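Bonasgate Centre Management Group
Minutes of the ordinary meeting held on 2019-07-24 in the Umen Room

Present: the Chair, the Secretary, the Finance Officer, the Bookings Officer, two members representing regular hirers, and one member representing the neighbouring properties.
Apologies: received from the Premises Officer, whose written report had been circulated.

1. Minutes of the previous meeting
The minutes were agreed as a correct record, subject to the word "refurbishment" in item 6 being replaced by "repair", and were signed by the Chair.

2. Matters arising
2.1 The side gate. The new latch has been fitted. A member reported that the gate still drags on the path. The Secretary to write to the contractor.
2.2 Hire agreement. The revised wording on cancellation had been sent to all regular hirers. Two replies had been received, both content.

3. Finance
The Finance Officer presented the quarterly statement. The balance in the general account stood at £3,537. Hire income for the quarter was £1,445, a little lower than in the same quarter of the previous year, the difference being owed to the loss of one evening booking. The electricity bill had been queried with the supplier and no answer had yet been received. The statement was accepted.

4. Tables in the Umen Room
4.1 The Group considered the written report on the tables, which were bought from Navby at a cost of £632. The report recommended that they be wiped with a damp cloth and mild soap only, and that spray polish should no longer be kept in the cleaning cupboard. It noted complaints from the drawing class about glare when the ceiling lights are on.

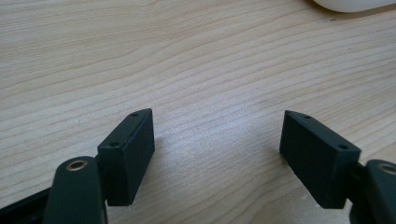 4.2 Members discussed whether a cloth should be laid for the drawing class. It was felt that cloths would need regular washing and that storage for them was already short. The Bookings Officer suggested that the class might use the north end of the room, where the lights are on a separate switch. Agreed to offer this to the class for a trial period, with a report back in September.

4.3 A request from the model-making group to fix clamps to the table edges was declined. The group may bring its own work boards.

5. Storage and shared materials
5.1 The Secretary reminded members that the shelves in the Magagula Store had been cleared following the last meeting, and that the cardboard boxes formerly used by hirers had been disposed of. Shared materials are now to be kept in plastic bins. A hirer representative asked whether the bins would be supplied by the Centre or by the groups themselves. The Chair confirmed that the Centre would meet the cost of the first set and that replacements would be charged to the group concerned.

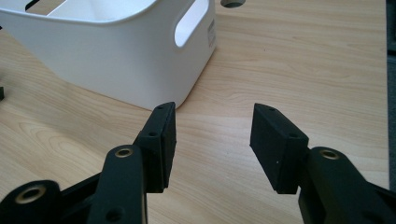
5.2 The question of marking was then taken. Several groups have asked for a consistent method, as materials have been put back on the wrong shelves. The white bin on the table has a small grey label on its side wall, low down and to the right of the handle opening, and members considered whether that position should be adopted for all bins. One member thought a label so small would be difficult to read from the doorway. It was agreed that labels should remain on the side with the handle opening, that the group's name should be printed in large capitals, and that nothing should be written directly on the plastic.

5.3 It was further agreed that no bin should be filled above the rim and that paints and glue should be kept on the bottom shelf. Bins are to be returned to the store at the end of each session. Any left on the tables will be moved by the next hirer and reported to the Bookings Officer.

6. Bookings
Two enquiries had been received for the autumn. The first, for a weekly language class, was approved at the standard rate. The second, for a private party with amplified music, was referred back for further details of finishing times. The neighbouring properties' representative asked that the limit of 60 persons be stated on the booking form as well as on the notice in the entrance hall. Agreed.

7. Any other business
7.1 The clock in the entrance hall is running slow. The Secretary to replace the battery.
7.2 A hirer had asked for an additional coat rail. Deferred until prices are available.

8. Next meeting
To be held in September in the Umen Room, the date to be circulated by the Secretary.

Signed as a correct record: ____________________ (Chair)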